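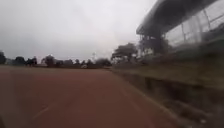 Red track, grandstand end, gray sky. Motion blur and all.

I've had the Onamau camera kit for almost 16 weeks now, and I've put more miles on it than on my own shoes. We use it to collect driving examples for a small track rover - you push or tow the camera along, you log the steering, and later the learning system gets to chew on all of it. So this review is from somebody who mostly wants a lot of usable frames and doesn't care how the box looks.

First, the good stuff. Setup is quick! Yasir Bajwa had it clamped and recording in nine minutes the first time, and he hadn't opened the manual. The steering log lines up with the video without any fiddling, and my old Clotbridge unit never managed that (I used to clap in front of the lens at the start of every run like I was making a movie). Battery life is great too. I get a full morning in July heat and still have enough left to copy files over lunch.

Image quality is where I go back and forth. Straight ahead it's fine: the tree line stays pretty steady, and you can tell track from sky with no trouble. Off to the side, at speed, things smear badly. Look at the grass bank on the right up there, it's just streaks, and the lane line at the lower left is only partly readable. For our model the red surface against the pale curb is the main cue, so I can live with it, but if you need crisp lane paint you'll want to shorten the exposure by hand. The setting is buried three menus down, under "Advanced," and it resets after every firmware update. Grr.

Our last set came to 3,629 clips. Anum Arain went through them and tossed 860, mostly for blur, plus a bunch where I'd forgotten to start the steering log (my fault, though a louder beep would help). Overcast days gave us the best keepers, so I now plan around clouds.

The clamp is solid. The carrying case is junk and the zipper quit on me in the second week. Stendgate sells a padded one that fits if you take the foam insert out.

Would I buy it again? Yes, for outdoor runs at a jog or slower. For anything faster I'd borrow Jawad Tanoli's Marwat for a weekend first and compare the side views. Four stars, and I'll update this if they ever fix that exposure menu.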